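Unit 4: Setting Up and Looking After the Hand-Held Gripper
Course notes, Cell Maintenance - Qusai Mansour 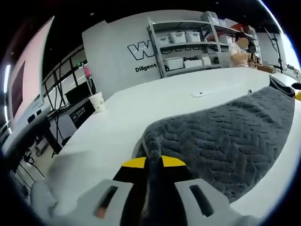

Fig. 4.1 Fold of gray fabric pinched up at the pads. Bench setup, white top.

These notes cover the hand-held gripper used at the Drandis bench. The robot-side gripper is in Unit 5. Bring your copy of the Itari check sheet, as the values you record this week go into the second half of it.

4.1 Before you start
Clear the part of the table you will work on and lay the cloth so that one side hangs free of the bench clamp. Plush and knit fabrics shed, so brush the tabletop first. Switch the gripper on and let it sit for 7 minutes before you take a reading.

4.2 The pads
The two yellow pads are set at an angle and form a V. The cloth should come into the middle of the V and be held by both pads at once. Look for:
- a pad that sits higher than its partner
- fuzz packed along the pad edge
- shine on the gripping face, a sign of wear

Wipe pads with a dry lint-free cloth. Do not use solvent, it lifts the adhesive. Replace pads as a pair after roughly 300 hours of use, or sooner if the fold slips. Write the hours on the sheet, even if you did not change anything.

4.3 Centering
Close the fingers slowly with nothing between them and watch which pad arrives first. If one leads, loosen the finger screw on that side a quarter turn, push the finger back, and tighten. Check again. Most people need two or three tries. Hussam Twal's method is to close on a strip of paper and tug it from each side - it is slower but easier to judge.

4.4 Fold test
Use the chevron cloth. Pinch a fold, lift it clear of the table, hold, release. Do this 83 times without adjusting anything. The count comes from the Vurketti manual and we keep to it so that results can be compared between groups. Mark each slip with a stroke. More than 7 slips means you go back to 4.2.

A smooth cloth will give a different result and should go on its own line.

4.5 Putting away
Leave the fingers open. Pads left closed on each other take a set overnight. Coil the cable loosely and return the cloth flat, pile side up.

For next time: read Khoury, chapter on compliant fingers, and bring your slip counts.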